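From: Ochoa parade office
To: procession-ops list
Subject: Re: [procession-ops] Running order and band spacing for the February carnival

Replying to the points raised on the running order, in the order they came up. The quoted text is trimmed to the parts I am answering.

> We have been told the route is the same as last year, but the marshals'
> sheet shows the samba bands going in behind the lorries at Sillemik
> Street and not at the bridge. Which is right? Our drummers need to know
> where they will be standing before they start, as there is nowhere to
> put down the big surdos on the bridge side.

The marshals' sheet is right. The joining point moved to Sillemik Street after the council closed the bridge-side pavement for drainage work. The route after the joining point is unchanged. Surdos and other large drums can be left in the loading bay behind the Grirkier hall until the section is called forward. The bay is gated and will be locked again once the last band has left.

> Last year we could hear the Flirow sound truck over our own repinique
> for most of the high street. Can the gap be made larger?

Yes, within limits. The total length of road available between the joining point and the square is 857 metres. With the sections entered so far, the procession itself takes up 381 metres when closed up, measured from the front banner to the rear marshals' van. That leaves 476 metres to share out as gaps, and not all of it can go to the bands. The stilt walkers need clear road behind them, and the police ask for a fixed break at each of the two crossings.

What I propose is that the Flirow truck moves from fourth to last but one, ahead of the rear van only. The nearest drummed section would then be the children's maracatu group, who have said they would prefer to follow the truck's tempo anyway. They will go directly in front of it. Every other band moves up one place. If the Flirow crew object to this they should say so on the list before the sheet is printed.
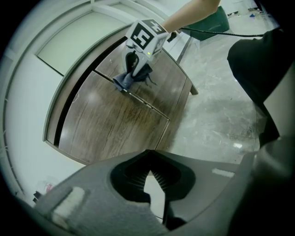 The truck's speakers should also face backwards along the high street and only turn outwards at the square. This was agreed two years ago and not written down, so I have now added it to the conditions of entry.

> How many in the costumed sections? We were asked for numbers and then
> asked again, and the two forms did not have the same headings.

The second form replaces the first. The total at present is 951 walking participants, of whom 212 are in costumes wider than shoulder width. The wide costumes matter for the narrow stretch by the market, where the road drops to a single lane between the kerb and the stalls. Sections with wide costumes should go through there two abreast and open out again after the clock.

If your entry went in on the first form only, please send it again. I can't carry the figures across, as the first form did not separate drummers from dancers and the spacing is worked out differently for each.

> Is there a fixed pace or do we follow the section in front?

Follow the section in front, but do not close up when it stops. Most of the trouble last year came from bands closing to within a few metres at a halt and then having no room to restart the choreography. Hold your gap at the halt. If the gap ahead of you opens by more than the length of your own section, the marshal on the left-hand side will wave you on, and you should walk until it is made up – playing is fine, but no set pieces.

Set pieces are allowed at three places only: outside the Grirkier hall, at the clock, and in the square. Four minutes each at the first two. The square has no limit apart from the end time, but bands must keep to the side nearest the fountain so that the sections behind can come in.

Other items, not raised in the earlier message:

Smoke and coloured powder are not permitted on the covered part of the route. Confetti must be paper.

Whistles used by band directors should not be the same type as the marshals' whistles. Those are the flat metal ones, and a few will be on show at the next meeting for comparison.

Water points are at the hall and the clock. There is none at Sillemik Street.

Vehicles must be in line by 10.30 am and walking sections by 11.15 am. The front banner moves off at noon.

Corrections to the running order to this list, please, and not to individual marshals.

-- 
Parade office, Ochoa
procession-ops mailing list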